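Talking Bread With Erdal Özkan

I have eaten a lot of bread in my life, but I'd never really thought about where the flour came from until I met Erdal Özkan. He runs Coşkun, a small mill and bakery in Cendstead, and he has spent the last 11 years trying to get people in our corner of the state to eat wheat that was grown down the road. I went over at five in the morning (his idea, not mine!) and came home with flour in my hair and two loaves under my arm.

Erdal named the place after his grandfather, who ran a water mill in a village he describes as "four streets and a lot of goats." He didn't grow up there himself, but he spent his summers on the sacks, listening to the stones turn.

"I thought every kid had a mill," he told me. "I came back to school and asked my friend where his family's mill was. He thought I was nuts."

He trained as a bookkeeper and worked at it for a good while before the mill idea got hold of him. What did it was a bag of whole wheat from the grocery store that smelled of nothing at all. He kept putting his nose in the bag and his wife finally told him to stop.

"Fresh flour smells like grass and nuts, a little bit like honey," he said. "If you've never smelled it, you don't miss it. But I had smelled it, so I was in trouble."

His first mill was a secondhand tabletop model that he kept in the garage. The one he uses now is a stone mill with a pine housing, and he talks about it the way some people talk about a horse. It weighs 400 pounds. It gets grumpy in damp weather. When he opened it up to show me the stones, he ran his palm across the grooves and I could see how happy it made him.

The wheat comes from two farms. One grows a hard red variety that makes up most of his loaves, and the other, a family place called Fustent, grows a soft white for pancakes and pie crust. Last year he milled 3,000 pounds of the soft white alone and still ran out before April.

"People found out about the pancakes," he said, and shrugged, but he was grinning.

I asked him what home bakers get wrong when they first try fresh flour, and he was off. I could hardly keep up with my notes. Mostly, he says, they don't use enough water. Whole grain flour drinks slowly, so the dough feels fine at first and then an hour later it's a brick. His advice is to mix just the flour and water, walk away for 40 minutes, and only then decide if it needs more.

"Go hang the laundry," he said. "Call your sister. The dough is working, you don't have to stand there."

The other thing is cutting too early. I was guilty of this one within ten minutes of our talk, because he'd put a rye loaf on the rack behind me and the smell was unbelievable. He moved it out of my reach. Rye wants a full day before you put a knife in it, he says, and he'd rather sell it to you tomorrow than have you saw into it today and think it's gummy.

And then there's day three, which was the part I'd been hoping he would get to. I always feel a bit sad about bread on day three. Erdal doesn't feel sad about it one bit. 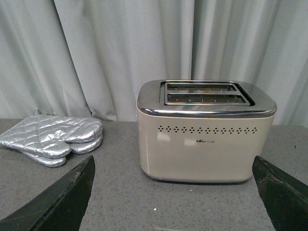

"Day three is toast day!" he said. "I bake some of my loaves for toast. My whole wheat is okay fresh. It's good. But toasted, with butter and salt, that's what I had in my mind when I made the recipe."

He slices a loaf on the second day, freezes half of it, and toasts from frozen on a low setting, twice, so the middle warms through before the outside gets too dark. He likes his slices thinner than I do. We had a friendly disagreement about this that went on for longer than I care to admit.

These days he also teaches a Saturday-style beginners' class in the back room, though he holds it in the evenings so that people with jobs can come. It's called Clirkel, after a nonsense word his daughter used for the sound of a crust crackling as it cools. Everyone goes home with a bag of flour and a jar of starter, and he answers emails from former students at all hours. One woman sends him a picture of every loaf she makes, and he writes back to each one.

I asked if he ever misses bookkeeping.

"I still do the books," he said. "Somebody has to. But now I do them with a sandwich."

The shop opens at seven and the rye is usually gone by ten. If you go, ask for a sniff of the flour bin. He'll be delighted.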